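Home – Kitchen – Laundry – Desk & Paper – Workshop – Ask Us

Can a machine tidy your desk yet?

By Ruairí Geraghty
24 May 2024

Readers keep asking whether it's worth waiting for a machine before tackling the paper pile. My short answer is no. The longer answer depends on which part of the job you hate.

Floors are the easy case. A robot vacuum does a fair job if you pick up cords and socks first. I ran a Gramberg in my own hallway through April, 26 runs in all, and it got stuck on 19 of them, nearly always on the same rug fringe. I taped the fringe under and it has been fine since.

Tables and shelves are harder. A magazine lying flat gives a gripper very little to take hold of. The edge is thin, the cover slides, and if you pinch it wrong the pages fan out. You and I push it to the edge of the table with two fingers and don't think about it. A machine has to be taught that push, and then taught it again for a thicker issue.

Boxes are better. They have flat sides and stay the same shape when squeezed. If you ever do buy a tidying arm, I'd expect it to manage cereal before it manages mail.

Hafiz Govindasamy, who repairs small appliances at Linden, puts the home arms he has seen at "a patient four-year-old." He would let one put magazines in a rack. He would not let one near a glass.

Until then, some things that help a person and will help a machine later:

Stand magazines up in a file with dividers. One issue per slot is easier to pull than a stack.

Keep the organizer in the same spot. Put a strip of tape down to mark it.

Leave a hand's width of clear table beside it.

Turn spines or titles the same way.

Wipe glossy covers with a dry cloth only. Creases don't come out, so don't press on them.

Get cords off the floor before anything with wheels goes by. Hook-and-loop ties work – bread clips are fine too.

Recycle before you sort. I threw out 58 back issues and found I needed one file, which saved me buying the second.

Magazines and a box, with black grippers doing the reaching:

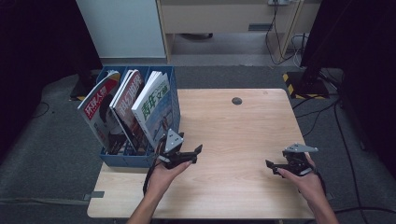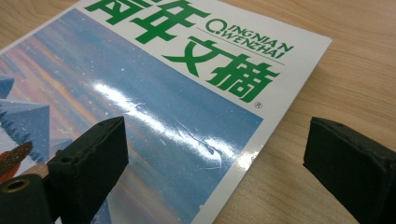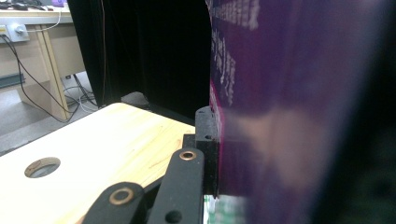

LINDEN, May

A reader, Qiuyue Liang, wrote to ask what she should spend if she wants help now. I'd buy a plastic file with three compartments and keep the rest of the money. The arms I've looked at still want someone standing by, and if you're standing by you may as well put the magazine away.

I'll look at laundry folding next.

Recent in Desk & Paper
Labeling cords so you can read them later
What to do with old manuals
Drawer dividers from scrap wood
Getting tape residue off a tabletop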